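Trurus widens street driving collection for small delivery robots

2021-09-20

Trurus has added residential streets to the set of places where it gathers driving examples for Ludero, the learning system meant to steer its small ground robots. Until now nearly all of the material came from a campus path and a parking lot.

The company said a person drives the robot by remote control while the steering and speed commands are saved along with the camera views. Each drive is then cut into short examples. The learning system is trained to match what the driver did at each point. So far 1391 examples from the new streets have passed checking, and Trurus wants 2000 before it trains the next version.

Work on the streets began in February with 19 routes, most of them picked for plain concrete surfaces and light traffic. Drivers are asked to keep a steady pace and to stop fully when a car comes near. Drives with a dropped radio link are thrown out whole – the commands and the views no longer line up, and fixing them by hand takes longer than driving the route again.

Fallahi, a contractor that labels the material, marks curbs, seams in the pavement, parked or moving vehicles and the far end of each street. The firm said seams have been the slowest part. Under heavy cloud the dark lines are easy to confuse with shallow curbs, and two labelers go over every example where they disagree.

Residential street views from ground level, with walls and curbs on both sides:

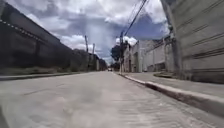
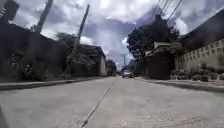 Trurus plans to hold back 400 of the finished examples for testing. None of these will come from routes used in training, so the company can see how Ludero handles a street it has not been shown. The earlier campus version tended to drift toward the middle of wide pavement, and correcting that is the main goal of the new set.

A second group of routes is being prepared with Trado, which will supply spare batteries and a replacement radio unit. Those routes include more corners and driveways. Trurus has not said whether the examples will be shared outside the company.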